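Cell walk-round after the drawer stall, Feb 18, 2021
Filled in by Kurniawati Hidayat, with a few notes from Nigel Treloar where marked

I know this sheet is meant to be ticked and signed in five minutes, but the Hilanard arm gave us a stall fault during the drawer task and I'd like whoever has the next shift to know what I know, so please bear with me!

- [x] **E-stop reachable from the standing spot.** Fine. I pressed it twice, reset it twice, and both times the arm held where it was.
- [x] **Joint speed limit.** Set to 20 percent for all drawer work until the fault is closed.
- [ ] **Grip force limit.** Left open. The log shows 56 newtons at the moment of the stall and our own limit is 20, so something is overriding the setting. Nigel thinks it's the old Nilto profile loading at startup, and I'm inclined to believe him.
- [ ] **Drawer order.** Failed. The task file should close each drawer before opening the next, and it skips that step after a restart.
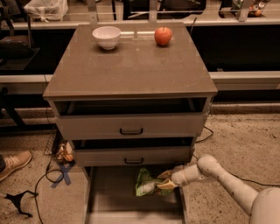 *Bottom drawer, gripper on the green item. All three drawers are open.*

- [ ] **Cables clear of feet and drawers.** Not good enough, I'm afraid. Black cable is running across the floor near the cabinet, and I'd love to see it taped down or routed behind before anybody gets hurt.
- [ ] **Person's distance from the arm.** We stand too close, me included. Please stay back while the motors are live, even if you only want a quick look in the drawer.
- [x] **Finger pads.** No tears. (Nigel: replace in March anyway, they've done almost 12 weeks.)

Please don't run the bottom drawer again until the force limit has been checked with the gauge. Top and middle are all right at low speed with one person on the stop. Nigel has the log, and I'm at the Merano bench most of the afternoon if my handwriting defeats you.

K. Hidayat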